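Ticket 2362 - Bac à compartiments Plavance : les petites pièces ne rentrent pas toutes dans les cases
Ouvert le 2 août 2018, catégorie Rangement et accessoires, statut : résolu
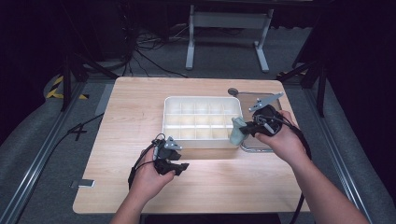
1. Le problème de départ

Bonjour à toute l'équipe Noststead ! Je vous écris au sujet du bac à compartiments Plavance, le blanc translucide avec ses trois rangées de petites cases. Je l'ai commandé en juillet pour trier mon bazar d'atelier (godets souples, bouchons, embouts, enfin tout ce qui roule sous les meubles dès qu'on a le dos tourné) et je l'adore, vraiment, sauf que certaines pièces coincent. Je pousse un peu, ça descend à moitié, et après impossible de les ressortir sans retourner tout le bac sur la table. Vous imaginez le résultat !

2. Ce que j'ai déjà essayé

D'abord j'ai lavé le bac à l'eau tiède avec une goutte de Diltis, en me disant qu'il restait peut-être un film de fabrication. Aucun changement, mais il est très propre.

Ensuite j'ai mesuré. Le godet qui m'embête le plus dépasse de 2 mm la largeur de la case. Du coup j'ai essayé de le mettre en biais, et là il entre, mais il bloque la case d'à côté - pas terrible.

J'ai aussi déplacé la grille en métal, que je garde à droite du bac pour poser ce qui attend d'être trié. Elle glissait un peu sous le bord et je me demandais si ça ne tordait pas les cloisons. Je l'ai décalée et j'ai refait le test : pareil.

3. Réponse du support, reçue le lendemain

Bonjour et merci pour toutes ces précisions. Les cloisons du modèle Plavance sont fixes, il n'est donc pas possible d'élargir une case. Pouvez-vous vérifier que le bac repose bien à plat et nous dire si toutes les pièces coincent, ou seulement les plus larges ? Nous avons aussi un modèle à grandes cases, le Saragih, échangeable pendant 60 jours.

4. Mes vérifications

Alors, bac bien à plat, je l'ai reposé au fond de la table, rien dessous. Les bouchons et les embouts passent sans forcer, dans n'importe quelle case. Il n'y a que les godets qui font des histoires, et encore, seulement les plus évasés. Je les avais achetés ailleurs, je précise, vous n'y êtes pour rien !

5. Ce qui a marché

Finalement je garde le Plavance pour les petites choses et je prends en plus un Saragih pour les godets. J'ai testé deux soirs de suite avec cette répartition et le tri va beaucoup plus vite. La grille reste à côté, j'y tiens.

Une question quand même avant de fermer : est-ce qu'un couvercle est prévu pour le Plavance ? La poussière s'installe vite dans les cases du fond.

6. Dernier message du support

Pas de couvercle au catalogue pour le moment, nous transmettons la demande. Ticket fermé, vous pouvez le rouvrir en répondant à ce message.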